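テーブルの上ギャラリー 6月分

食卓や机の上に出ているものを、月ごとにまとめて載せているページです。6月は203号室の食卓から選びました。撮影と整理はブシュラ・タジ(Bouchra Tazi)。並べ直しはせず、置いてあったとおりに撮っています。

203号室の食卓は木の縁がついたテーブルで、ふだんはチェックのクロスをかけて使っています。食事のほか、郵便物の仕分け、薬の確認、買ってきたものの仮置きもここで済ませます。夕方になると物が増え、夕食の前に一度片づけるのが習慣です。薬は棚の2段目の引き出し、菓子は台所のかご、説明書は薬の箱に戻します。箱に入らなくなった説明書は、クリアファイルにまとめて入れています。

掲載の順番は撮影順です。前の月までの分は「過去の一覧」から見られます。全部で39点あり、次の更新で40点目を追加する予定です。クロスの柄は月によって違うことがあります。

写真の転載を希望される方は、ページ下の連絡先までお知らせください。薬の名前や飲み方についてのお問い合わせにはお答えできません。手元の説明書を読むか、薬局で聞いてください。

6月、夕食前の食卓

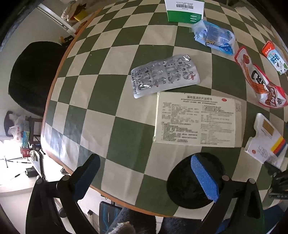 緑とベージュのチェックのクロスに、銀色の薬のシートと広げた中国語の説明書。見出しの横に赤いOTCのマーク。右は菓子の袋。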